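Workshop tips: comparing hands and grippers at the kitchen sink

These notes cover bench comparisons of end effectors on dish handling. They assume a two-armed machine, a sink, a drying rack and a dishwasher within reach. Part names are ours: the Skonar is the many-fingered hand, the Flarton the simpler clamp.

Set the standing position first

Park the torso square to the cabinet front, between sink and dishwasher. Each arm then has its own side, and neither has to cross the body. Mark the floor with tape and return to the mark before every run. A shift of 17 mm is enough to spoil a comparison.

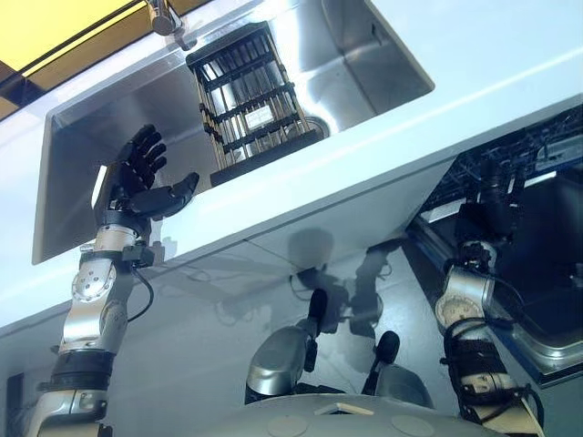

Left hand at the near corner of the sink, right arm in the dishwasher.

Fingers should be opened before they pass the rim of the basin. Opening them inside costs clearance and knocks the rack. Keep wrist cables long enough for a full turn, but tie back any loop that hangs below the elbow.

Plates

Use one plain round plate for all runs. Grip low on the rim and close slowly. The Skonar tolerates a poor approach angle; the Flarton does not, but it repeats better once the angle is right.

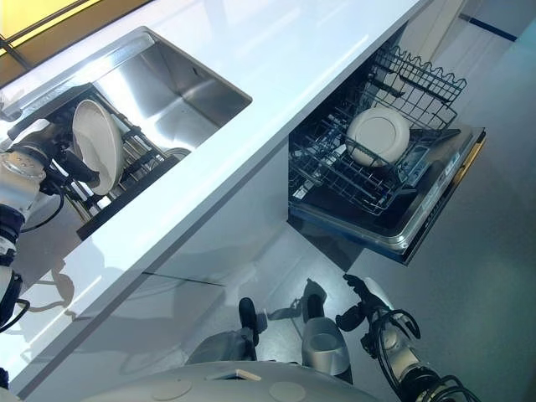 Log each attempt as held, slipped or missed, and write down the grip force set in the controller. Our log for November stands at 2,311 attempts with the Skonar and 579 with the Flarton, so the two slip rates should not yet be read side by side.

Pans

A pan is a harder test than a plate. The weight sits away from the grip, and a smooth coating gives the pads little to hold. Lift it on edge, pause for two seconds, then move. If it turns during the pause, raise the force one step and start again. 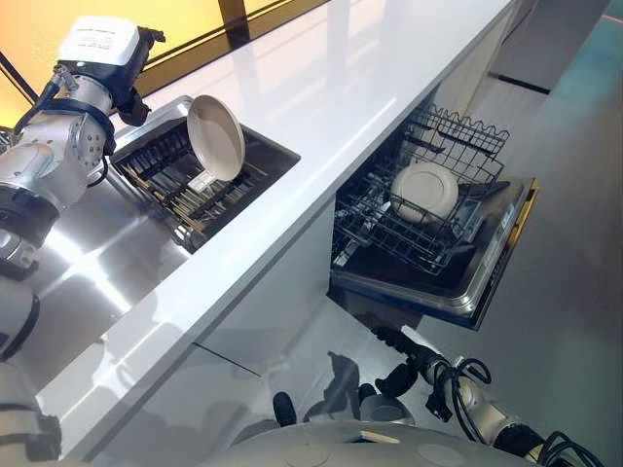
Cameras

Run the head camera and the wrist camera together. The head view is good for planning the reach and poor for judging contact — the hand often hides the rim. The wrist view shows the fingertips but washes out over white worktops. Fix the exposure by hand before starting, and wipe the lens after any work near the sink.

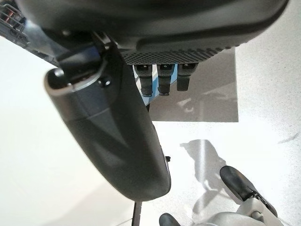
Can the same controller settings be used for both grippers?
Only the arm speeds carry over. Grip force and closing time must be set again after each swap. We keep them in separate Evangelista files named after the gripper.

Changing over

Power down, support the wrist, undo the collar, then free the cable. Refit in reverse order. Check the zero position with the arm clear of the worktop, and repeat the first ten plate runs before logging any new ones.

Flestance workshop pages, 14 March 2019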